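Vidholm Prize for Suspense Fiction Opens for Entries

Submissions are now open for the Vidholm Prize for Suspense Fiction, the annual award for unpublished novels of mystery, crime and romantic suspense. The prize is administered by Quinlan Press in partnership with the Mamard Public Library. Entries will be accepted through 12th January.

The prize is open to writers who have not previously published a full-length novel under their own name or a pen name. Authors of short stories, plays and nonfiction are eligible. Manuscripts must be written in English and may not exceed 200 typed pages, double-spaced. Work that has been self-published, in whole or in part, will not be considered.

The winning manuscript will be published by Quinlan Press under its Plarel imprint, which is devoted to suspense titles. The winner will also receive a two-week writing residency in Mamard, with lodging and a private study provided by the library.

Last year's competition drew 77 complete entries, the highest number since the prize was established. The judges noted the strength of the domestic suspense category in particular and commended several manuscripts set in small towns and rural communities. They also observed that a number of otherwise promising entries arrived without the required synopsis and could not be read. 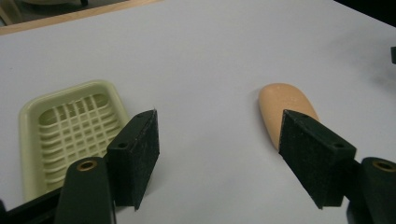

Entrants are asked to send the complete manuscript, a synopsis of no more than 2 pages and a separate cover sheet giving the title, the author's contact details and the category entered. The author's name must not appear on the manuscript itself. All entries are read anonymously through the first two rounds, and the judges do not receive the cover sheets until the shortlist has been settled.

Two changes have been made to the rules this year. Co-written novels are now eligible, provided that both authors meet the entry requirements. In addition, the entry fee has been set at 20 dollars for all categories - the former reduced rate for early submissions has been withdrawn. Writers who hold a current Mamard library card may enter without charge.

A longlist will be posted on the library's website in the spring, followed by a shortlist in early summer. The winner will be announced in October at the library's annual Evening of Suspense, where shortlisted authors will be invited to read from their work. Attendance is not required in order to win.

Manuscripts may be submitted through the Quinlan Press website or delivered to the main desk of the library during opening hours. Printed manuscripts cannot be returned. The full rules, together with the cover sheet, are available from either organization on request.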